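The holiday lunch that starts in a school car park

At half past eleven on a wet morning in August, the gates of the primary school in Cernwood are open and the queue already reaches the bus shelter. It is the summer holidays. Most of the children in the line have come on foot, a few on scooters, and one has brought a dog that has to be tied to the railings before anyone goes in.

The Cernwood Holiday Lunch has been running for seven years. It began in a church hall with a borrowed urn and moved to the school when the hall roof was found to be unsafe. The arrangement was meant to last one summer. The school kitchen had a proper dishwasher and a cold store, and after that there was little appetite for going back.

Any child of school age can eat. There is no form to fill in and no proof of income to show, a point the organisers have held to even when it has cost them grants. Some funders want to see a list of names and postcodes. Cernwood gives them a total at the end of each week and a copy of the menu, and if that is not enough the application goes to somebody else.

On a busy day the kitchen serves around 100 lunches. Pasta goes out at the start of the week, then jacket potatoes, then a curry that is kept mild and still comes back on a fair number of plates. Sandwiches are made for the last session, when the ovens are being cleaned. Every child also takes home a paper bag with fruit, a drink and something in a packet. The bags were added in the second year, after parents said that the long gap was between lunch and bedtime.

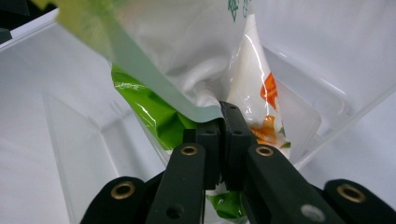 A snack bag at the plastic bin.

The packets are the part that draws the most comment. A letter in the local paper complained that a feeding scheme ought not to be giving out crisps. The organisers replied that the crisps were donated, that a piece of fruit went in every bag beside them, and that children who are given a bag with nothing they like in it tend to leave the whole thing on a wall. Numbers at the gate did not change after the letter, but donations went up a little.

Most of the dry food comes through Erkemex, a wholesaler on the ring road that supplies corner shops and cafes. It passes on stock that is close to its date or has been delivered in damaged outer boxes. The scheme does not get to choose. One summer brought pallets of tinned sweetcorn and very little else, and sweetcorn was in the soup, the pasta, the salad and the fritters until well into the autumn term. Fresh vegetables are bought, mostly from Tarigan Farm, which sells at cost and delivers when a van is coming that way.

Money is harder to come by than food. The kitchen has to be staffed by at least one person with a food hygiene certificate, and that person is paid. So is the cleaner. The school charges nothing for the rooms but asks for a share of the gas and electricity, and that share has grown faster than any other cost. A supper and quiz in the spring used to cover the energy bill with something to spare. This year it covered it, just.

The supper is still the main event in the fundraising calendar. Tickets are sold by the table, the meal is whatever the scheme has plenty of, and local businesses put up the prizes. The most recent one had 33 tables booked, the most that the sports hall will take under its fire rules. A second evening has been talked about. The difficulty is that the same people would be asked to buy tickets twice.

Nomari, the next town along the valley, started a similar scheme two summers ago and has gone about it differently. It has no kitchen. Packed lunches are made up in a community centre and taken out to five collection points, among them a library and a launderette. The advantage is reach, as a good many families in Nomari live a long walk from the centre and have no car. The drawback is that children eat at home or on the move, and the organisers see very little of them.

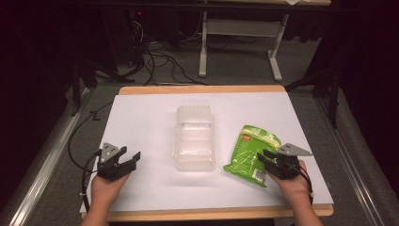
Do children have to live in Cernwood to come to the lunches?

They can live anywhere, and families staying with relatives for part of the holidays are welcome to bring children along on any day the kitchen is open.

In Cernwood, the sitting down matters almost as much as the food. Tables are laid with jugs of water and children are expected to stay until everyone near them has finished. There are board games afterwards, and football if the field is dry. Older pupils who came as seven-year-olds now help to serve, and some of them have gone on to take the hygiene certificate themselves.

The two schemes have begun to share deliveries. When Erkemex has more than Cernwood can store, the surplus goes straight on to Nomari, and the cost of the van is split. There has been talk of a joint application for a walk-in freezer, which would allow both to take frozen meat and vegetables that at present have to be turned down. The sticking point is where to put it. The school has the floor space, but its wiring would need to be replaced first, and the quote for that was higher than the price of the freezer.

For now the food is kept in two upright freezers in a corridor behind the stage, and what will not fit is cooked the same day. Lunch is served from noon until half past one. Anyone who arrives after that is usually given a sandwich.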